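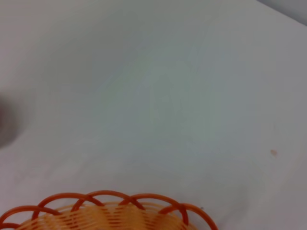 Fig. 1. Pale tabletop with one small tan-orange speck, right-hand side.

Jan 18, 2020
Flamdale Housekeeping Certificate - course notes, Unit 5: Tables and Other Flat Things

These notes go with the practical. If you missed the practical, they will make less sense, and you will still have to do the practical.

1. Looking before wiping

Most people come to this unit believing they can already wipe a table. Most people can move a cloth about. The two get confused because from the doorway the results look much the same.

Go back to Fig. 1. On a surface that pale and plain the speck is easy enough to find once the caption has told you it exists. It is about as big as a crumb, and it might be a crumb. It might also be a tiny stain. Write down which you think it is before reading on, and keep your answer to yourself, as last year's group fell out over it.

You can't settle the matter by looking, and you aren't expected to. What you are expected to do is treat the two differently, and so you need a test:

Dry fingertip first. If it moves, it was a crumb, and you lift it off. If it stays put, it is a mark, or a crumb with ambitions (jam, usually), and you go to section 3.

Please don't start with the spray. A dry crumb comes away with a fingertip. A sprayed crumb becomes paste, and paste gets carried to the far corner and left there to set.

2. Light

Pale tables are sold as easy to keep clean. They are easy to see dirt on, and the shop is hoping you won't ask about the difference.

They also play tricks. The table in Fig. 1 goes from a bluish grey to something a little pinker, with a band of shade running down from the top, and none of that will come off with a cloth. In the October session one pair scrubbed at a shadow for most of a tea break. If a patch changes when you move your head or lean out of the light, leave it alone.

Get into the habit of looking twice:
- once from above, for colour
- once from low down at the side, for shine, smears and rings

The low look feels foolish. Do it anyway. Grease hardly shows from above on a matt surface, and the assessor will certainly be crouching.

3. Marks that stay put

Work up from the mildest thing. Damp cloth, then damp cloth with a drop of washing-up liquid, then the same again with the cloth laid flat on the mark and left while you do something useful. After that, a little bicarbonate of soda on a soft cloth, and only where you have tried it on the underside or a back corner first.

Tan and orange marks on pale tops are mostly tea, curry, rust from the bottom of a tin, or tomato. Tea gives in quickly. Tomato gives in if you are patient. Turmeric has its own handout (Unit 8) and its own box of tissues.

Things people have brought in and may now take home again: wire wool, nail varnish remover, a kitchen knife "just for the edge of it", and a scouring pad described as gentle by the person holding it.

4. The wipe itself

Clear the table fully. Wiping round the fruit bowl is a way of drawing the fruit bowl's outline in crumbs.

Start at the far edge and come towards you in straight, overlapping strokes. Fold the cloth into quarters and turn to a clean face when the old one looks tired. Circles feel thorough but mostly take the dirt on a tour.

At the near edge, cup your other hand under the lip and catch what comes. Sweeping it on to the floor is quick, and counts as starting Unit 6 early without the marks.

Rinse, wring, go over once more, then dry. People leave out the drying and then wonder about the streaks.

5. A word on products

The Clutholm cupboard has two sprays in it. The Sosent is for tables. The Strebel is for ovens, has a large label saying so, and has still been used on tables. Read the bottle even if you are sure. Put it back on the shelf you took it from, facing forward, so the next person at least has a chance.

Cloths are blue for tables and pink for everything you would rather not think about. A blue cloth that has touched the floor is a pink cloth from then on, whatever colour it may be.

6. For next time

Choose one table at home and leave it alone for a day of ordinary use. Then make a short list of what you find on it, where, and whether each thing moved under a dry fingertip. Half a page is plenty. One student handed in 163 entries for a coffee table, and we were all very sorry for the coffee table.

Bring your own blue cloth, washed. Fabric softener makes cloths smear, so leave it out of the wash. Room 2 as usual, and please wipe your feet.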